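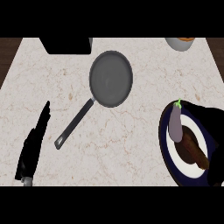 Marble worktop with tan veining, seen from above (render).

Tidell: a word list for talking about stone

Tidell is a small open word list for people who describe natural stone: masons, kitchen fitters, tile shops, and anyone who has ever stood in a showroom saying "the swirly one". I started it in March and I'm still finding new words, which makes me very happy!

What's inside

terms.csv has one row per word, with a plain meaning and a note on where it's used
pairs.csv lists words that people mix up (vein and fissure is my favourite)
sources.txt says where each entry came from

The list covers 32 kinds of marble, 15 of limestone and 4 of onyx. Granite is next. Anqi Xiong has already sent me 29 words for it, and they're lovely ones too.

Using it

Both tables are plain UTF-8 with commas and a header row. Spellings are British, so look for "grey" and "colour". If a word has two meanings it gets two rows, and the second is marked with a b.

Known gaps

Trade names are a muddle. The same stone may be sold under several, and I've only kept those that Teemu Vainio could check against the Partanen yard book. Finishes (honed, brushed, flamed) need far more work.

Additions are very welcome, especially local words. Send one word per message, with the place you heard it.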